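# The Mansilla dress form, and why I sell it

I get more email about the Mansilla than about everything else in the shop put together, so I've finally sat down and written the long version. If you only want the price and the sizes, scroll down to the specs. If you want to hear me go on about dress forms, pull up a chair!

I started out dressing clothes for small costume displays — a county museum, a theater lobby, a library that had inherited a trunk of beaded evening dresses and had no idea what to do with them. The clothes were lovely and the forms were awful. Shop mannequins mostly, with big modern shoulders and a bust in entirely the wrong place for 1912. You'd put a gown on one and it would hang there looking sad, and everybody would say what a shame it hadn't aged well. The gown was fine. It just had nobody in it.

So I padded. I padded for years, with batting and old stockings and more pins than I want to think about, and then Ludger Wendt showed me the form he'd been building in the back of his upholstery shop. It was narrow, soft enough to pin into, and it came apart at the waist. I ordered 6 on the spot and I've been selling them ever since.

## What you get

The Mansilla is an adjustable torso form made for showing historic and couture clothing. It comes as:

- one torso in two parts, upper and lower
- one neck cap, covered to match
- one steel stand with a round base
- a padding kit (batting, cotton tape, curved needles)
- two half arms, stuffed, which you can leave off

The cover is undyed cotton jersey. I've been asked for black about a hundred times and I keep saying no, mostly on account of dye rubbing off on pale silk. You can sew your own black cover over the jersey if your display needs it, and I'll send you the pattern for free. Just write and ask.

## How it fits under real clothes

The torso is small on purpose. You can always add to a form and you can't take much away, so we start with a narrow ribcage and sloped shoulders and let you build up from there. A corseted bodice from the 1880s will usually go on with only a little padding at the bust and hip. A bias-cut thirties gown wants almost nothing on top and a smooth, rounded tummy (people forget the tummy, and then the satin collapses in the front and looks like a wet napkin).

Church vestments are their own thing. Copes and chasubles carry all their weight on the shoulders, and if there's metal thread in them, the weight is serious. For those I'd ask you to order the wide shoulder piece, which buckles on over the neck and spreads the load out. Rongrong Yu used a set of them for a January show of embroidered velvet and wrote me afterward to say she'd finally stopped getting up at night to worry about the seams.

Menswear works too, within reason. Frock coats, yes. Modern suits, not so much — the chest is too shallow and you'll use up two padding kits trying to fix it.

## The stand

I have strong feelings about stands. Most of the ones I've used were either tippy or so huge that visitors looked at the base instead of the skirt. The Mansilla stand is a plain steel pole and a flat disk, powder coated in a warm gray that goes quiet against most floors. There's a collar with a set screw for the height. Tighten it with the key in the kit and please don't use pliers. I can always tell.

For anything with a train, go one notch higher than you think, put the skirt on, and then bring it down slowly until the hem just kisses the floor. You want the fabric resting there with no pull on the waist. It's much easier with two people, one holding the skirt and one on the collar.

## Sizes and specs

| | Small | Regular |
|---|---|---|
| Bust before padding | 30 in | 32 in |
| Waist before padding | 21 in | 23 in |
| Cover | Cotton jersey | Cotton jersey |
| Stand | Steel, gray | Steel, gray |
| Lead time | 2 weeks | 2 weeks |
| Price | $400 | $400 |

The wide shoulder piece is $80. Extra padding kits are cheap and I usually toss one in if you're ordering several forms.

Same price for both sizes, yes. The small takes Ludger just as long to make, and he'd grumble at me if I charged less for it.

## The other things people ask me to pair it with

If you're building a whole display, there are three other bits I keep in stock and like a lot.

**Clirer** is the clear netting I use for holding up sleeves and collars from the inside. It's stiff without being scratchy and it disappears under lace. I buy it by the bolt and cut it to whatever length you want.

**Groltilell** is a terrible name for a really nice set of skirt supports. They hook to the lower torso and fan out, and you can make a bustle, a bell, or a modest little A-line out of the same pieces. I've made a pannier out of them too, but it took me all afternoon and some bad language.

**Bornine** is the tissue we pack with. Unbuffered, so it's fine for silk and wool, and it's soft enough to roll into sausages for the folds.

## What I don't love about it

The half arms are a little short for anything with a long, tight cuff. Finn Stüber pointed this out the first time he dressed one and he was right. He stuffs a tube of jersey with batting and tacks it to the end of the arm, and I've started doing the same. A longer arm is in the works, but don't hold your breath.

The waist joint can show under very thin fabric. One layer of batting smoothed across it takes care of that, or wear a slip under the dress, which is what the original owner would have done anyway!

And it's heavy to ship. The base goes in its own box, so if only one box arrives, don't panic. The other one is usually a day behind.

## Setting it up the first time

1. Put the base on the floor and screw in the pole until it stops.
2. Slide the lower torso on and set the height a bit low.
3. Add the upper torso and turn it until the waist tapes line up.
4. Measure the garment flat, inside, at bust and waist. Write it down.
5. Pad to a little under those numbers and cover with the spare jersey.
6. Wash your hands, take off your rings, and dress it.

Go slow on step five. Pascal Hagedorn, who dresses for the opera archive up the road from me, does three fittings on every form before the real garment ever leaves its box. He cuts a copy of the bodice in muslin and tries that on instead. I used to think that was fussy. Then I popped a hook on a Paris evening bodice and now I do it too.

## Care

Brush the jersey with a soft clothes brush between shows. If it gets grubby, the cover comes off at the back seam and can go in cool water with no soap or a tiny drop of something plain. Dry it flat. Don't iron it while it's on the torso — the foam underneath doesn't like heat and you'll get a dent right where you don't want one.

Store the form dressed in a clean sheet, upright, away from the window. If you have to lay it down, put a rolled towel under the neck.

## Ordering

Write to me with the size, how many, and what you're planning to put on it. I do want to know that last part, partly so I can tell you if you need the shoulder piece and partly because I'm nosy. Ingeborg Haberkorn handles the packing and she'll send you a note when the boxes go out. We can take returns on anything that hasn't been pinned into. 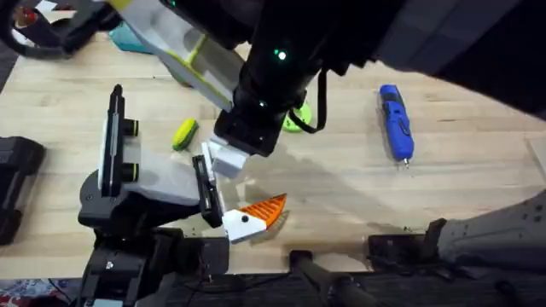 **Can I pin straight into the torso?**

Pin as much as you like, going in at a slant so the pins hold, and use fine steel ones that won't rust. The foam closes up again around the holes, and the jersey will take years of it before you need a new cover.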